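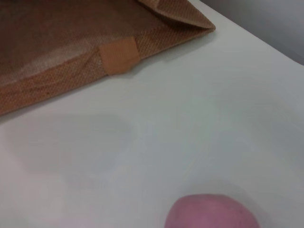 Ticket: Second gripper quote, Drirnville bench
Status: waiting on purchasing

Hi all, and thank you for being so patient with me on this one. Henao came back with 2,788 for the pair of gripper units, plus 555 for the spare finger set, and I'd love to get the order in before November if we can swing it. Stoltesano wants more for the same thing and won't hold the price.

What we're fighting with is the tote bag task. The handle is a soft loop and the fingers we have are a bit short for it – fine for the peach, much less fine for jute.

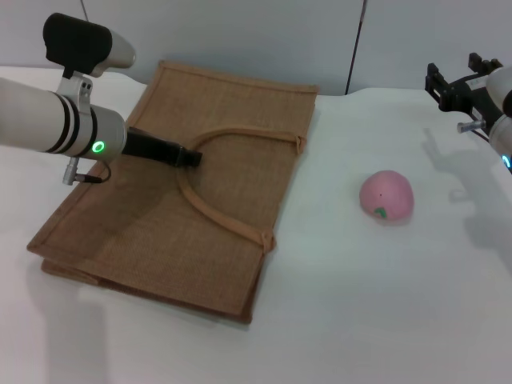
I'd also budget for two spare cables while we're at it, as Gemus support asked us to swap those before they'll look at the dropouts again. I've attached both quotes. Could purchasing please tell me if the finger set can go on the same order, or does it need its own line?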